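Frequently Asked Questions
Suvarna Bags and Scarves: Orders, Sizes, Care and Reader Offers

Thank you for visiting our help page. We receive many similar questions every week, so I collected them together. If your question is not on the page, please write to us through the contact form and we will answer as soon as we can.

Where are your bags made?
All our bags are sewn in our own workroom in Istlow. The scarves are woven by a partner mill in Unthorpe, and we finish the edges by hand after the fabric arrives to us.

What is the difference between the Rino tote and the Rino Mini?
Both have the same shape and the same inside pocket with zipper. The Rino is big enough for a 13-inch laptop and a light sweater. The Rino Mini is for phone, wallet, keys and a small umbrella. The straps of the Mini can be made shorter or longer, but the straps of the big Rino are fixed.

Can I wear the Rino across my body?
The Mini, yes. For the big Rino we sell a separate long strap which you attach to the two side rings. It comes in black, sand and dark green.

Is the color the same as on my screen?
We try our best, but every screen is a little different. Our "sand" looks more yellow on some phones, and our "plum" can look almost brown. If the exact shade is important for you, for example for a wedding outfit, ask us for a fabric sample. We send up to three samples for free.

How do I clean my bag?
Please use a soft cloth with a little cool water and mild soap. Do not put the bag in the washing machine, also not in the gentle program. Let it dry flat, away from the heater. If you have a stain from oil or makeup, write to us first before you try anything strong.

And the scarves?
Cotton scarves can be washed by machine in cold water. Silk and wool scarves must be washed by hand. Iron the silk from the back side with low heat.
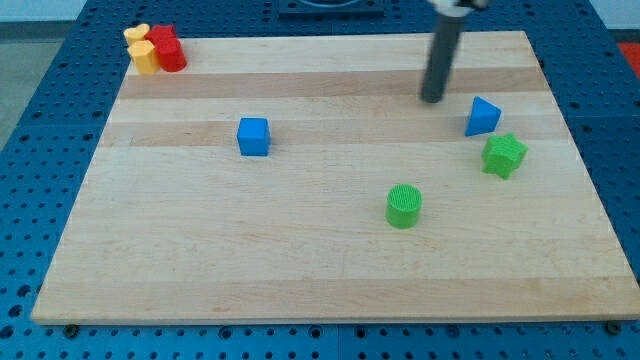
Light wood board on a blue work surface.

How long does the delivery take?
Orders inside the US usually arrive in 9 days or less. For other countries please count up to 30 days, depending on the customs office. In November and December everything is slower, so if the bag is a gift, please order early.

How much is the shipping?
Shipping in the US is free when your order is over $100. Under this amount you pay a flat price, and you will see it in the cart before you pay. Shipping to other countries is calculated by weight.

Can I return my order?
Yes, you have 30 days from the day you receive it. The bag must be not used and the tag must be still attached. Earrings and hair pins cannot be returned for hygiene reasons. Items with your initials also cannot be returned, except if we made a mistake with the letters.

Can you put my initials on the bag?
We can add up to three letters on the front or on the inside pocket. Please check your letters twice before you send the order. We use them exactly how you typed them, with capital or small letters.

Do you repair old bags?
We repair zippers, straps and lining on any Suvarna bag, also if you bought it many years ago or received it from somebody else. Send us two or three clear photos of the damage and we will tell you the price. Please do not mail the bag before you have our answer.

How do your giveaways work?
We do a giveaway a few times in the year, normally together with fashion blogs. To enter, leave one comment under the giveaway post and tell us which color you would choose. One comment per person is enough, and more comments do not give you a better chance. The winner is selected by a random draw and gets an email from us. If we have no reply in 9 days, we draw a new name.

Who can enter?
Anybody who is 18 or older and has a mailing address in the US or Canada. You do not need to buy something. Our last giveaway, for a plum Rino Mini, had 303 entries, and we enjoyed reading all the comments very much!

I have a blog. Can we work together?
We would love to hear from you. Send us the link to your blog and a few words about what you like to wear and write about. It is not important for us if your blog is big or small. We do not ask to read your review before you publish it.

Do you have a shop I can visit?
Our workroom in Istlow has a small corner with the current colors, open by appointment from 10 a.m. to 4 p.m. Please ring the bell at the side door.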